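Search the handbook Search Clear

Last updated: September

Workshop walkaround, Bekinstead, ground floor
Friday, by Riet Brouwer. Comments for Stavros Deligiannis, who asked for them and may regret it.

1. Exits and aisles
Door to the stairs opens fully. Marking tape on the floor still present in most places. The rule is 60 inches clear in the main aisle and I got 60 inches, once I had moved a chair.
Result: pass, with a chair.

2. Rolling cart, wood top
Rated load on the plate is 500 lb, so the curved piece on top is not going to trouble it. Chrome rail is tight, no wobble. Drawers close. Please don't push the cart by whatever is sitting on it. The rail is a handle and has been one all along.
Result: pass. 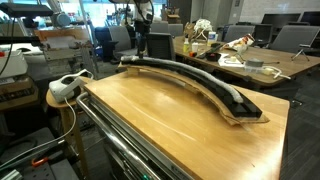

Casters: all four turn, two lock, and the other two have locks in the sense that there is a lever. Grelto sells the replacements and I have put the part number on the order sheet, under the coffee filters.
Result: fix before the cart goes over to Hemalstead.

3. Work left on the cart top
The curved piece stays on its base when it's parked overnight. Anything long enough to reach the edge gets pulled back in before you go home. I walk past at hip height, and so does everyone else over the age of ten.
Result: pass, with a request.

4. Small round side table
Holds a VR headset and does it well enough. The headset's thin white cable hangs down off the table, and I would like it clipped or coiled when the headset isn't on someone's head. Feet find cables. Mine have a record.
Result: comment only. Cable clips are in the Mulder bin, bottom shelf.

5. Board edges
Run a gloved hand along any cut board before you call it finished. Where the edge is fraying, sand it or tape it. I took a splinter in August and I'm still bringing it up.
Result: open. 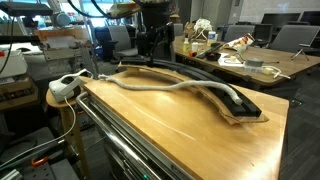

6. Long work table at the back
Bottles need labels that a stranger could read. "Stav's stuff" is a label only to Stav. Cups do not live next to bottles, whatever is in either of them. Rope gets coiled and hung up, and I will accept a bad coil.
Result: open. I'll look again next month.

7. Shelving and boxes
Heavy boxes low, light boxes high. Flatten the empties. The handbook allows cardboard storage up to 20 inches below the sprinkler heads and I would rather not fetch the ladder to argue it.
Result: pass.

8. Fire extinguisher
Tag number 147, gauge in the green, pin in place. It is also a coat hook, apparently. Whoever owns the blue jacket can pick it up from my desk.
Result: pass, after removal of jacket.

Sign-off: R. Brouwer
Second signature: (Stavros, this is you)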